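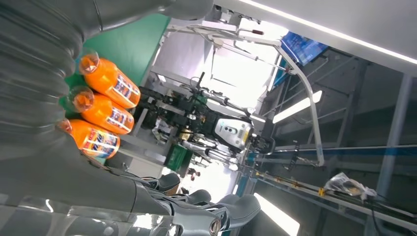
Grernum Bench Mat, Green, Long Size
Equipment Review, Arkport Shared Services

Product: Grernum bench mat, long size, green
Supplier: Zedby
Price paid: $79
Length as supplied: 2000 millimeters
Period of use before review: one full purchasing quarter
Recommendation: approved for general work tables, with the limits given under Care and Limits

Purpose of the review

Arkport Shared Services buys table coverings for several work rooms, and until last year each room chose its own. Requests for replacements arrived at different times and in different sizes, and the purchasing office could not say which of them lasted. In May the office asked for a written review of the Grernum mat, which had already been placed on one large work table and was being requested by others. The review was prepared by Khrystyna-Mariia Kushnir, with notes from Arsen Yatsenko and Ottó Antal.

The work done on the table is mostly the handling of packaged household goods. Bottles of liquid detergent are a good test of any covering. They are heavy for their size, the plastic is smooth, and a small amount of product left on the thread of a cap will find its way onto the table. For these reasons much of what follows concerns bottles, although the mat is also used for boxes, bags and hand tools.

Delivery and fitting

The mat was delivered rolled, in a long carton that one person could carry through a standard door but could not easily turn in a narrow hallway. The rolled form leaves a curl at the inner end. The supplier's leaflet advises laying the mat with the curl facing down and leaving it overnight with flat weights on the corners. We followed this advice. By the next morning three of the corners were flat. The fourth lifted slightly until the end of the week and has given no trouble afterward.

Rooms with shorter tables should expect to trim the mat. A utility knife and a straight metal edge are sufficient, provided that several light passes are made. A single heavy cut wandered away from the line during our trial on a spare strip. The leaflet does not mention trimming at all, and Zedby confirmed by telephone that a trimmed mat may not be returned.

There was a noticeable smell for the first two days. It was not strong enough for anyone to leave the room, but it was mentioned in the notes of both reviewers, and we suggest that new mats be unrolled on a Friday afternoon where this can be arranged.

Color

The mat is sold in green, gray and black. The green was chosen for the practical reason that orange, white and clear packaging stands out against it. Staff sorting clear caps reported that they were easier to find on the green mat than on the pale tabletop used previously. Items with green labels are naturally harder to pick out, and a room that handles many of these may prefer the gray. We have not tested the gray.

Glare was also considered. The room is lit from the ceiling, and the old tabletop returned a good deal of that light to anyone reading small print. Label reading is more comfortable on the mat. The improvement is modest, and a room with a serious lighting problem should not try to solve it with a table covering.

Holding objects in place

The surface has a light grip. Upright bottles with a broad base can be turned to face the reader without lifting, and they do not slide when the table is bumped. Tall, narrow items gain less. Their stability depends on their own shape, and the mat gives slightly under a narrow base, so that such an item may lean where it would have stood straight on a hard top.

Bottles laid on their sides were the subject of more discussion than anything else in the review. Laying them down is often convenient when labels are to be compared, and it allows several to be placed against each other in a row. 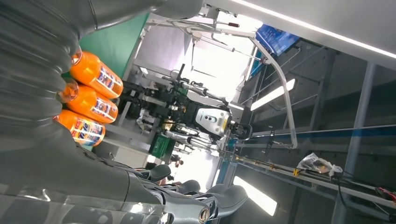 Will the mat stop a full bottle from rolling when it is laid on its side?

A bottle with flattened sides will stay where it is placed on a level table. A round bottle will roll more slowly than on a bare top, but it can still roll if pushed, and it should be set against another object or a raised edge.

We add that a table which is out of level will defeat any mat. Mr. Antal found that one of our own tables had a low corner, and some early complaints about rolling were withdrawn once the feet had been adjusted. Rooms that receive the mat are asked to check their tables with a spirit level first.

Noise

An unexpected benefit was the reduction in noise. Bottles and metal tools set down on the former tabletop could be heard in the next office, Room 346, whose occupants had raised the matter before. They have not raised it again. No measurement was made, and this remark should be taken as an impression only.

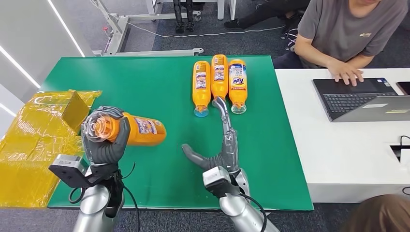

Stepan Tkachenko wrote to the purchasing office that the mat had been good for sorting and poor for writing. A ballpoint pen used on a single sheet of paper tended to push through, he noted, and he asked that a clipboard be kept at each table that receives one. He also observed that adhesive labels dropped face down came away without tearing if they were lifted the same day, but left a residue if they were left over the weekend.

Both points are accepted. Clipboards have been added to the standard order, and the instruction on adhesive labels has been included in the care sheet. A note of the same kind was received from Yevhen Hrynyshyn, who asked in addition whether a white line could be marked along the mat to divide incoming goods from finished ones. Paint is not permitted by the supplier. Masking tape is acceptable if it is replaced weekly.

Care and limits

Routine cleaning requires a damp cloth. Detergent spots should be wiped with plain water and then wiped again, as a single pass spreads the product into a thin film that becomes slippery when next dampened. This was the most common mistake during the trial period. The film is difficult to see on the green surface and is usually noticed by touch. Where a larger amount has been spilled, the mat should be lifted at that end and the tabletop beneath it dried before the mat is laid back down. Solvents are not to be used.

On Tuesday mornings the mat is cleared completely and wiped from end to end. This has been enough for our level of use. A busier room may need to do it more often.

The mat must not be used as a cutting surface. A shallow cut made while opening a carton in the third week remains visible, and its edges have begun to collect dust. Box knives should be used on the packing bench only. The mat is also unsuitable under heated equipment of any kind, and the supplier's leaflet is clear on this point.

Comparison with the Yau sheet

Before the Grernum mat was purchased, the same table was covered with a Yau protective sheet. The Yau sheet is thinner, easier to cut and simpler to store. It also moved whenever a person leaned on the table, and it had to be fixed at the edges with tape. Two rooms still use it and are satisfied, mainly because their tables are small and have a raised rim that holds the sheet in place.

For a large open table the Grernum mat is the better purchase. It has required no tape, and its edges have not frayed or rolled up since the first week. Its disadvantages are its weight when rolled, the smell on arrival and the lack of any shorter size from the factory. We have asked Zedby whether a shorter version is planned and have not yet received a reply.

Ordering

Rooms wishing to order should send the length and depth of the table to the purchasing office, together with the color required. Tables longer than the mat will need two pieces laid end to end. We have not tried this arrangement, and the first room to do so is asked to report on whether the join catches on boxes and bottles when they are pushed across it. Requests are placed with the supplier at the end of each month. Existing Yau sheets in good condition should be returned to the supply room, where they will be held for the smaller tables.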